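I went to my first Futavdale home match in April and I haven't shut up about lower-league soccer since. There were 585 of us in a ground with one proper stand, and I could hear the left back asking his keeper where the wind was coming from. Try getting that from the upper deck of a big stadium!

What hooked me was the pace of the thing. Juraj Havlíček, who is 40 and still plays in central midfield, slowed the game down every time Wulov tried to rush it (and they tried all afternoon). He'd put his foot on the ball, look up, and wait until a runner finally committed. Then out it went to the wing, first time, and the whole stand was up. Futavdale won by 2 goals and it could easily have been more.

I've watched plenty of top-flight games this season and enjoyed most of them, but I couldn't tell you much about them a week later. I can still walk you through the second goal that day, from the throw-in to Lucía Bustamante, sitting next to me, spilling tea all over her scarf.

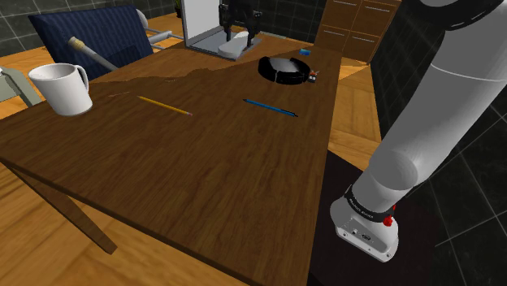

## Give the small grounds a Saturday slot

So my plea to the league is simple: stop moving these games to weeknights. Wulov's fans had an eight-hour round trip for their last midweek fixture, and of course hardly any of them made it. Kids can't come either, and they're the ones who'll be filling that stand in ten years.

Put the games on in the afternoon, keep the tickets cheap, and let people find out how good this is. I'm going to Skovero away next, and there's a spare seat in my car.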